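June, notebook, cabinet turnover dataset

Picked up at 9:40 where I left off. The Ketcombe file now has 263 rows, one per departure of a minister or deputy minister. Arrieta is still at 200. Terow hasn't been started.

Main job this morning was the reason codes. The old sheet had "resigned" and "dismissed" and nothing between them, and too many of the Ketcombe cases sit in between. The usual pattern is a short statement from the head of government's office thanking the minister, then a letter from the minister dated the same day or the day before. I have been coding these as resigned if the letter is dated first. That is a weak rule. Letters get backdated. Changed it as follows:

R = resigned, letter public, no earlier call from the leader to go
D = dismissed, order published
P = pushed, letter exists but press reported a request to leave before it
X = can't tell

Went back through the Ketcombe rows with the new codes. Most of the interior ministry ones moved from R to P. Defense stayed where it was, all D. Finance has the most X, mainly from the first coalition, when the gazette gave names and dates and nothing else.

Lame-duck flag: I had it starting on election day. Changed to the day the result is certified, so it matches the Arrieta file. This moves two dismissals out of the window. Both were in the security services and both got a lot of coverage at the time, so anyone comparing with the old version will notice. Put a line in the readme.

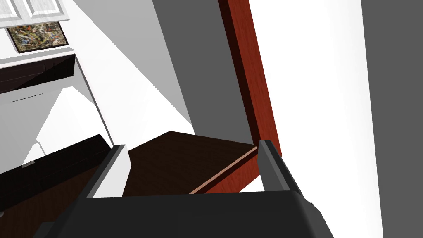

Sim render, gripper at the edge of the dark brown wood surface.

Pledar import failed again at 11:15. It reads the acting ministers as new appointments, so every vacancy shows up as two changes. Fixed by hand for Ketcombe by adding an "acting" column and filtering on it before import. Arrieta needs the same column. The source there is the official bulletin, which marks acting posts with a footnote, and the footnotes were lost in the scan. Will have to check against newspapers.

Open question on reshuffles. If a minister moves from justice to foreign affairs on the same day, is that a departure? Currently yes for the ministry count, no for the person count. Leave it, but the summary table should say which count it uses. The last one didn't.

After lunch: reran the tenure table with the new codes. Median for P is shorter than for D in Ketcombe. Don't read much into it until the X rows are smaller.

To do
Acting column for Arrieta
Ask the library for the missing Terow bulletins
Old codes to a separate tab, don't delete
Check spelling of the ministry names after the merger, there are two versions in the file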